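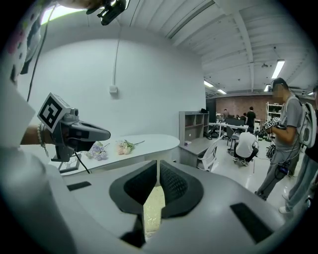

Saodah Lumenta wrote to me that I should quit fussing over my sourdough starter and put it in the refrigerator like everyone else, and I have been thinking about her note ever since!

She may be right. I named mine Dirko back in May (my grandfather had a mule called Dirko, and they have the same temperament) and I've fed him every morning before coffee. That is a lot of flour, friends. I wrote 110 grams on the jar lid and then got curious and tried 94, and he rose just the same, maybe a little slower, and the loaf had that sour edge my sister likes with butter and too much salt.

So last week I gave in. Dirko went on the bottom shelf behind the pickles, and I slept in – really slept in – for the first time all summer.

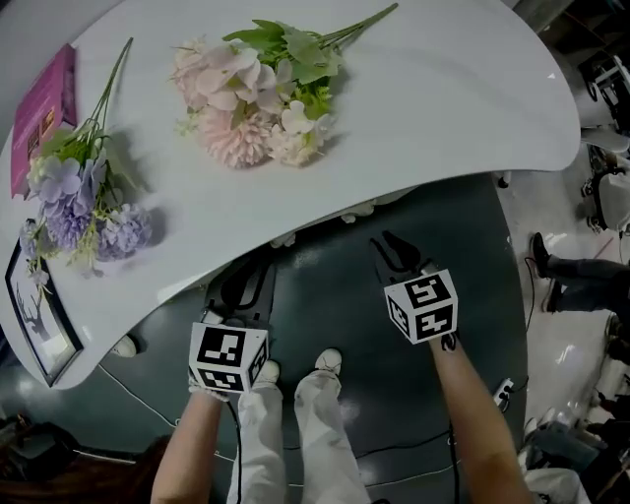 Pink and lavender, artificial flowers on a white table

I took him out after six days and he smelled like nail polish remover, which gave me a scare. Two feedings later he was bubbling away again. Tomorrow I'm trying the rye loaf from my aunt's notebook, the one with molasses and caraway, if I can read her handwriting.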